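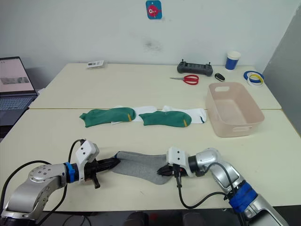
A grey sock, held flat over the table.

Every household has a drawer where single socks wait for a reunion. Mine dates from April, when we moved to Charpentier and I swore to bin the lot. It now holds 78.

The sock trade is sympathetic. Jukico will sell you 11 identical pairs in a box, the theory being that a man with one kind of sock can't lose half of anything. I lasted a winter. They faded at different speeds, and I was back at the kitchen bench before work, comparing greys.

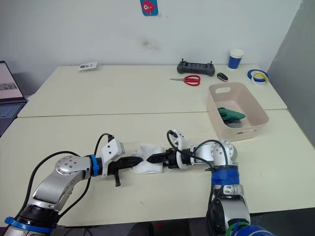 White cloth, crumpled on a pale tabletop.

My neighbour prefers Gremum's little plastic clips, one per pair, $21 the packet. She has lost most of the clips.

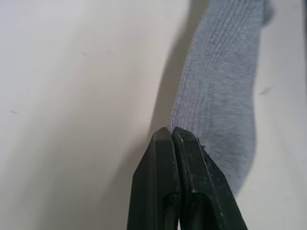 The case for darning

Wool can be mended, and my grandmother's generation did it in front of the wireless. My first heel took an evening and felt like walking on a pea. The second went in the drawer.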